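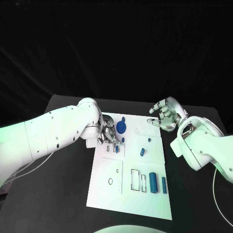 Board marked with outlined positions for parts, on a dark grey tabletop.

Home and Workshop Advice
Keeping Small Parts in Order During Household Repairs

Reviewed in July by Ieva Rätsep, Household Advice Section, Vanags Residents' Service

Many household repairs that are begun competently are left unfinished for want of a single screw. The following guidance is issued to residents who carry out minor repairs at home or in the shared workshop at Naltari. It applies to door furniture, hinges, taps, lamps, clocks, flat-pack furniture and similar items. Gas appliances and fixed electrical wiring are outside its scope and must be referred to a qualified person.

Before starting

Clear the work surface completely and wipe it down. A plain surface without a strong grain or pattern is preferred, and it should contrast with the parts to be handled. Steel screws are easily seen against dark grey or black; black fittings are better laid on a pale towel or a sheet of white card. Residents working on a patterned kitchen worktop are advised to cover it.

Place the lamp to one side and low down. Light from the side throws a shadow behind each small part, and even a thin washer will be noticed. An overhead kitchen light is seldom sufficient by itself, particularly after 5 in the evening during the winter months.

Put the plug in any basin or sink within reach. Close the waste disposal hatch, where fitted.

Unplug any portable appliance before opening its casing. Where a tap is to be dismantled, turn off the water at the isolating valve and open the tap to confirm that the supply has stopped.

Marking out a layout board

A layout board is a flat sheet on which the position of each part is drawn before or during dismantling. Stiff card, an offcut of painted hardboard or the lid of a large storage box will serve. A sheet measuring 80 cm along its longer side is ample for most domestic work and will still fit on a kitchen table.

Draw round each part with a fine black pen as it is removed. Write the order of removal beside the outline. When the item is reassembled, the numbers are followed in reverse, and any outline that still holds a part at the end will show what has been missed.

Allow a margin of 2 cm between outlines. Parts set closer than this tend to be knocked together when the board is moved.

Screws of similar appearance should be given particular care. It is common for the screws of a hinge or a lamp base to differ in length by very little, and a long screw driven into a shallow hole may split a panel or come through the finished face. Press each screw through the card at the point from which it came, or fix it beside its outline with low-tack tape.

Springs and spring-loaded latches should be opened inside a clear plastic bag.

Containers

Shallow containers are more useful than deep ones. Jar lids, bun tins and the trays from biscuit packets are all acceptable. Egg boxes are suitable for dry parts only; oil will soften the card and the residue is difficult to remove from brass.

Label the container itself and not its lid, as lids are readily exchanged. Masking tape and a pencil are adequate. A label should state the item, the room and the month, for example: "Hall cupboard, upper hinge, July".

Magnetic dishes may be used for steel screws. They should be kept away from mechanical watches and clock movements. Brass, aluminium and most stainless fittings will not be held by a magnet and should be stored separately.

Cleaning parts before refitting

Remove loose dirt with a dry brush. An old toothbrush is suitable, provided it is then kept with the tools and not returned to the bathroom.

Limescale on tap parts may be loosened in white vinegar diluted with an equal quantity of warm water. Inspect the parts frequently and do not leave plated fittings to soak overnight. Rubber washers and O-rings should be taken off first, and replaced where they are flattened or cracked. Vinegar must not be mixed with bleach, nor used in a basin in which bleach has recently been poured.

Rinse, dry thoroughly with a lint-free cloth, and return each part to its own outline before cleaning the next.

Interrupted work

Where a repair cannot be finished in one session, slide the board on to a shelf or the top of a wardrobe and cover it with a clean cloth. Residents using the Naltari workshop may leave a board in the rack by the rear door for up to 56 hours. Boards should carry the resident's name and flat number. Material left beyond that period will be moved to the store and may be collected from Kristaps Priedītis during opening hours.

Boards must not be left on the floor, on windowsills or on top of radiators.

Lost parts

Stop work and do not move the chair. Lay a torch flat on the floor and turn it slowly, looking along the beam. If this is unsuccessful, stretch a piece of thin stocking over the nozzle of a vacuum cleaner, secure it with a rubber band and pass the nozzle over the floor and under the skirting of any fitted units. Check turn-ups, slippers and the folds of aprons.

A replacement screw should match the original in length, diameter and head. Take a surviving screw of the same set to the shop for comparison. The workshop keeps a drawer of common sizes, from which residents may help themselves.

Corrections to this page may be sent to Aliki Karamanlidis at the Residents' Service desk. Separate sheets are available on descaling kettles, sharpening kitchen knives and the care of oiled worktops.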